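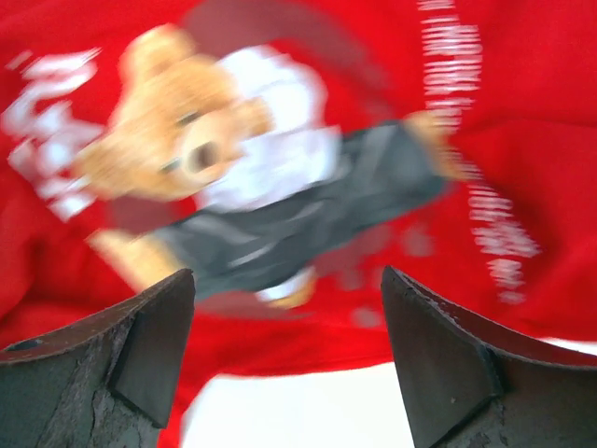
Plesteck, Tuesday, May 14, 2024

Guno two-finger gripper: product information and open day demonstration

The Guno is a parallel gripper for handling soft goods, supplied by Flerkus for use in garment sorting, returns processing and laundry work. It is fitted with a small camera at the wrist, so that the control system views the fabric from directly between the fingers. The unit was presented to visitors at the Plesteck open day on the Galli workbench, where printed knitwear was among the articles handled. A red garment with a large teddy bear print was one of these.

Knitted fabric is a demanding material for automatic handling. It stretches, folds over on itself and seldom lies the same way twice. Large prints add a further difficulty, as lettering and figures may be turned at any angle or smeared in the camera view when the arm or the cloth is moving. Visitors were able to follow the wrist camera on a separate monitor throughout the demonstration and to put questions to the engineers at the bench.

Fingers
The fingers are dark grey with a matt surface and an angled inner face. They narrow to a tip, which allows the gripper to reach under a hem or take up a single fold. Scuffing of the surface is normal in regular use and does not call for replacement. Fingers should be changed if a tip is bent or has a sharp edge that could catch the knit.

Supply
Order number: 3514
Contents: gripper body, wrist camera, 2 fingers, mounting plate, cable set
Payload: up to 4 kg
Warranty: two years

Spare fingers have been available separately since March and are sold in pairs only. The mounting plate fits all current Galli arms – customers with older arms should contact Flerkus before ordering.

Further demonstrations at Plesteck can be arranged by appointment. Customers are welcome to bring their own garments, which should be clean and free of pins and security tags.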